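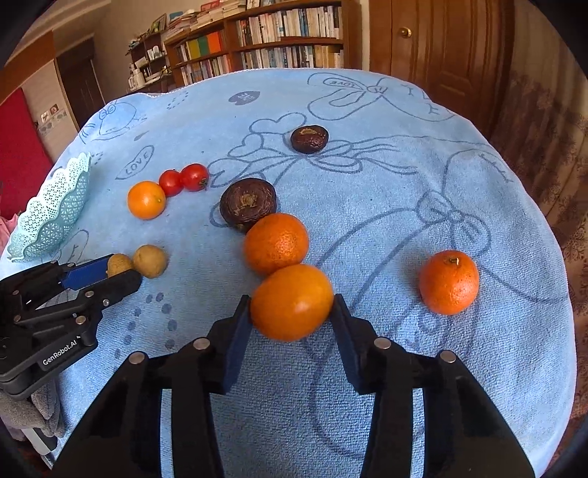 How hard should the jaws close on soft produce when you're recording with a hand-held gripper?
Only as far as it takes for the piece to stay put when you lift. If the skin dents or the fruit changes shape between the jaws, you have gone too far, and the piece should come out of the set.

That's the first entry in the handling rules I'm drafting for our group. The rest is below. Tell me what's wrong with it before I send it out.

1. Touch before you squeeze. Both jaws make contact, then close.
2. One piece per grip. If two pieces are touching, take the outer one first.
3. With two grippers working on the same cloth, one moves toward the middle while the other holds or waits.
4. Release on the surface, never above it.
5. Swap out any piece after 100 grips, or sooner if the skin breaks.
6. Wipe the jaw pads between sessions and whenever there is juice on them.
7. Same cloth for the whole session. Don't pull it straight halfway through.

We do tomatoes, mandarins, mangosteens, potatoes and some lighter colored citrus. Home setting, ordinary table, patterned cloth.
– flutetti_ops

Reply from marlow_k
Rule 5 is too generous for tomatoes. 100 grips on a potato is nothing. On a ripe tomato you will have a soft ring around the middle long before that, and then your later takes are of a different object from your earlier ones. Split it by type.

Reply from flutetti_ops
Fair. What number do you use?

Reply from marlow_k
No number for tomatoes. The operator presses with a thumb every few takes and pulls it if it gives. For potatoes we went to 337 on one bag with no visible change, then stopped for the day.

Reply from Bozkurt_bench
I disagree with rule 3. People use two hands at once. If you tell operators that one side has to wait, the recordings show people taking turns with themselves, and a policy trained on that will do the same. We let both move and only ban crossing over.

Reply from dunmore77
Depends on the operator. New people clip the linkages together all the time when both sides move. I had a bent pin in the first week from that. Waiting rule for the first couple of sessions, then drop it.

Reply from Bozkurt_bench
That would be ok. But write it down as a training rule, with an end to it. Otherwise it stays in the document forever and somebody quotes it at you two years later.

Reply from flutetti_ops
I can live with that. Changing 3 to: "New operators move one gripper at a time. After sign-off both may move, no crossing."

Reply from peelandstick
What about the cloth? A plush one grips back. Fruit doesn't roll on it the way it does on bare wood, so your operators get used to pieces that stay where they're put. I'd want at least a third of sessions on something hard. A printed pattern is fine and I would keep it, but the pile matters.

Reply from marlow_k
Agree on mixing surfaces. Don't agree on a fixed third. Record the surface in the session log and let whoever trains on it decide.

Reply from peelandstick
They can't decide to use sessions that don't exist.

Reply from Kalevi Leinonen
I wrote the handling sheet at Wetero, so some of this will be familiar. A few notes.

Rule 2: "take the outer one first" needs a limit. When three or four pieces sit in a line, all touching, operators start picking only from the ends and you never get a grip with a neighbor against the jaw. Those are the useful ones. Ours says outer first in cleanup, any order during recording.

Rule 4: correct, and the one people break most. A drop of an inch looks harmless. It bruises a mandarin on the underside where you don't check.

Rule 6: add the fabric. If you have cloth hanging off the tool or a sleeve near it, it drags through juice and then across the table. Tie it back or change it.

Missing: baskets. If you're placing into a plastic basket with an openwork wall, say whether it may be tipped. We say the operator can tilt it at the start but may not move it once the first piece is in.

Missing: food safety. Anything that has been gripped is not eaten afterward. We had 2260 takes in one month and a lot of fruit, and people took it home until we wrote that line.

Reply from dunmore77
We compost ours. Taking it home was never written down either way, so thanks, adding it.

Reply from Bozkurt_bench
Potatoes you could wash and cook. A blanket ban seems wasteful.

Reply from Kalevi Leinonen
You could. Then you need a rule for which ones, and someone to check. One line was easier.

Reply from flutetti_ops
Adding baskets, fabric and the no eating line. Rule 5 becomes 100 for potatoes and citrus, press test for tomatoes. I don't have a figure for mangosteens. The rind is hard enough that you can't tell much from outside.

Reply from marlow_k
Cut one open at the end of the session and look. If it's brown inside, lower the number next time.

Reply from peelandstick
Still want the hard surface in there.

Reply from flutetti_ops
It's going in as "should", with the surface logged every time. Revised draft goes up August 6, 2020. Comments on this one are open until then.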